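Brindton Bowls FAQ

Do they nest?
Yes, big orange one goes at the bottom, smaller ones inside. 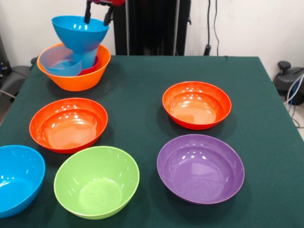 p. 2
Which colors?
Purple, lime green, blue, red. Mixed, no picking, sorry.
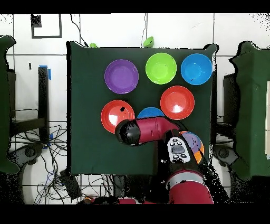

1 min read
Are they plastic?
Yes. Dishwasher top rack only pls.

Will they scratch my table?
Put a cloth down, any old one. Ours is dark green and

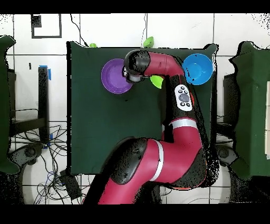
it hides crumbs too. Shake it out Saturday, done.

How high can I stack?
Up to you. Keep teh wide ones low.

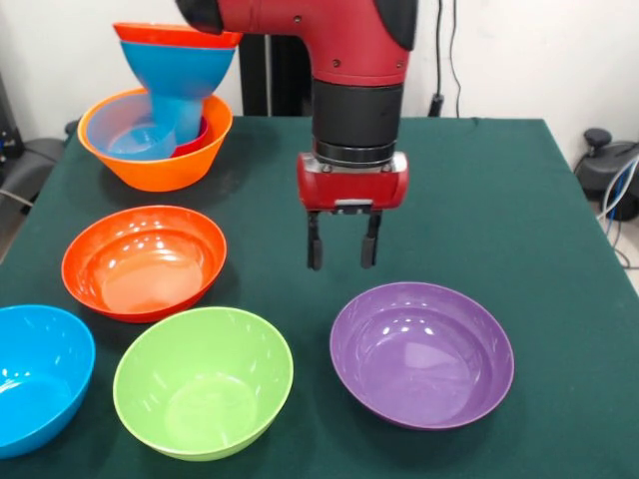 Stack at left, singles on the cloth.

Missing one? Ask Deisy Huamán.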